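I've worked from home for 11 years now, and I'll say it plainly: I think everybody ought to have one table that's only for eating. My kitchen table in Wuvwood held mail, chargers and tax papers for so long that we ate supper on our laps (my poor mother would have fainted!).
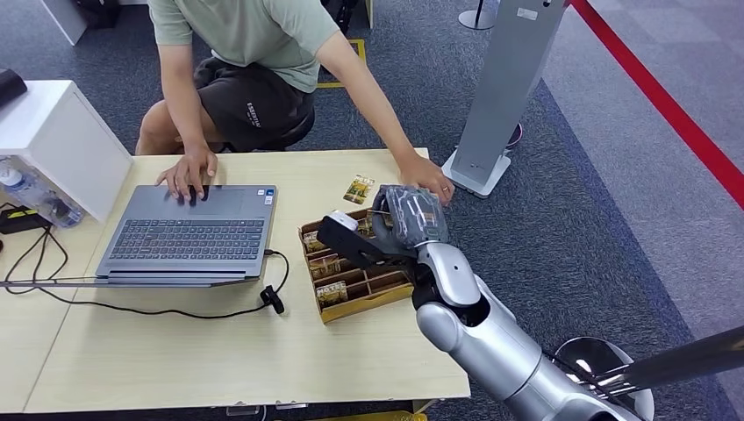
Then one Saturday in June I moved every last bit of work to the spare room, and we sat down to soup like people do. We talked for more than an hour. I know plenty of folks don't have a spare room, and I do feel for them, but even a shelf in the hall will hold a pile of bills until morning.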